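Treloar Low End Two - bass synth and drum module

By Flurkis. In stock, ships from our shop in two days.

OK so this is the one people keep emailing about. Desktop box, bass voice on the left, drum voice on the right, sequencer along the bottom. Made for house, techno, dubstep, anything where the kick and the bass have to share the same little patch of air without fighting.

Used the first batch all through May. Short version: it's loud, it's rude, the filter is great, the manual is not.

Bass side

Two oscillators plus a sub. Saw, square, and a folded triangle that gets nasty fast. Filter is a low pass with drive in front of it - drive past noon and the low end gets thicker before it gets fuzzy. Wobble comes from the mod lane, which syncs to clock or runs free. Triplets are in there, hold Shift and turn Rate. Glide is per step. Yes, you can do the long slide down into the drop, that's the first thing everybody tries.

Drum side

Kick, clap, hats, one noise voice. Kick has its own pitch envelope and a click knob. Hats are a bit thin out of the box, turn Tone up and they sit fine. Noise voice is for risers mostly. Takes a while to get a good one but save it when you do.

Duck

Best feature. One knob. Kick pushes the bass down, you set how far. There's a recovery time on the second page of the menu, most people never find it. Go find it. Short for techno, longer for that big pumping festival thing.

Sequencer

64 steps per pattern, 300 patterns on board. Pattern chaining works, song mode is comming in the next firmware. Fill button is momentary, so you can lean on it in a live set and let go on the one.

Connections

Stereo out, separate kick out, headphone out. MIDI in and out on full size jacks. Clock in and out. USB-C for power and MIDI, audio over USB is bass left / drums right only, no multitrack. If you need multitrack look at the Ruvura box instead, costs more.

What's in the carton

Low End Two, power supply, USB cable, quick start card, sticker. No case. The Sunent soft case fits, order it seperately.

Known stuff

Clock in gets jumpy on firmware 1.0 if you feed it from an old drum machine. Update first. Updater runs on Mac and Windows. Don't pull the cable half way, the unit will sit there blinking and you have to start over.
Volume jumps when you switch patches with drive all the way up - watch your ears on headphones.
Knob caps on early units were loose. New caps free, just ask.

From a customer

"Swapped out a laptop and two plugins for this. Set up in five minutes, kick out straight to the desk, room shook. Wish the screen was brighter." - Dwight Penner

Warranty and returns

Warranty is 3 years parts and labor, register by serial number. Returns within 30 days, original box please, we can't resell without it. Buyer pays return shipping unless it's faulty.

Next batch lands 6th June. Preorders go out in the order they came in, around half are spoken for already. No deposit, card gets charged when it ships. 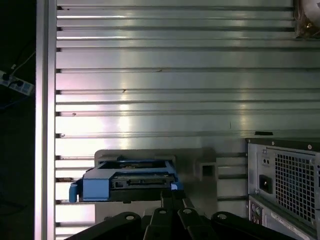
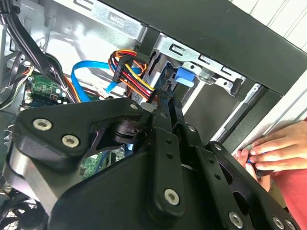

Open desktop tower, cables and drive brackets inside. 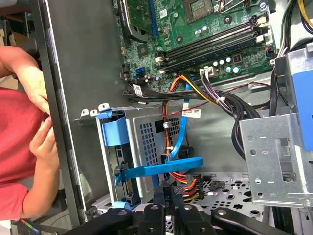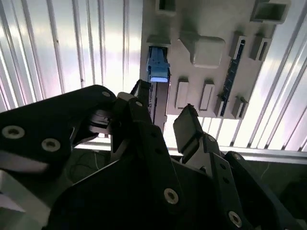
Photos: Flurkis

Questions go to the shop desk, not the comments, we don't check the comments much. Patch packs are on the downloads page under Treloar - get the Sub Pressure one first, it's free and the wobble patches are better than the factory set. Dealers, ask for the price sheet.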